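4.2 Why families keep the jacket

The garments that stayed longest in the homes we visited were the ones with a school emblem on the front. This surprised us at first, and then it became the most enjoyable part of the whole study! Shirts and trousers went to cousins or to the rag bag within a season or two, while the jacket hung on in the closet, sometimes long after the child had outgrown it by two sizes. Of the 322 households that returned our diary, 223 still had at least one emblem jacket that no longer fit anyone living there.

We had expected cost to explain this. Jackets are the most expensive part of the uniform in both Zernis and Drornel, and parents told us plainly that they hated to give away something they had saved up for. Yet price alone does a poor job of sorting the keepers from the givers. Winter coats cost more and were passed on cheerfully. What the diaries mention again and again is the badge: the letters, the oval or shield around them, the stripes at the cuff. One mother in Zernis wrote that giving away the trousers was laundry, and giving away the jacket was a decision.
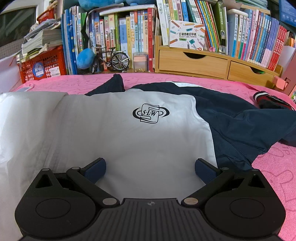
Timothée Jacquet and Bastien Vidal
Section authors, Wollari Study of Everyday Clothing

Figure 1. School uniform jacket in white and navy, laid out on a bed. The "S·L·W" emblem is printed on the white front panel; the cuff carries red, white and navy stripes.

Emblems of the kind in Figure 1 cause a very practical problem for reuse. A plain navy sweater can move from one school to another without anybody noticing. A jacket with initials on the front can only go to another child at the same school, and that child has to be the right size in the right year. The pool of possible takers is small, and it shrinks again wherever a school changes its design. In Drornel, where the lower school redrew its badge one November, parents described whole shelves of good jackets that lost their next owner overnight.

We find it helpful to separate two things that the word "keeping" tends to blur. Some families store the jacket for a younger brother or sister, folded with other clothes and usually labeled by size. Others have no next wearer in mind and keep it apart, often with school photos or certificates. The second group talked about the jacket in a very different way – they remembered particular mornings, a bus stop, a lost button. Their answers were long and generous, and we could happily have filled the paper with them.

The two groups also differ in how they care for the cloth. Families storing a jacket for use tended to wash it before putting it away and to mend it only when the next child needed it. Families keeping it as a memento often left the repairs visible. Several were clearly fond of an odd-colored thread or a patched elbow, and one father asked us not to write "damaged" on the form.

Gilbert, the exchange shop that works with schools in both towns, offered us a useful comparison. It accepts emblem jackets on a single rack, sorted by school, and holds each one for 12 months. During our fieldwork only 3 schools had enough jackets on the rack to offer a full run of sizes. Staff there believe that many more would come in if parents could trade directly for the next size up – an idea we heard in the home interviews too, and one we would love to see tried.

The diary has limits that matter for this section. It asked what was in the closet on one day, 3rd June, near the end of the school year, when outgrown clothes are most likely to be piling up. A count taken in the fall might well find fewer jackets. We also did not ask whether the school required the emblem or merely encouraged it, and we now wish we had. Section 4.3 turns to sports clothing, where the badge is often smaller and the garments move between families much faster.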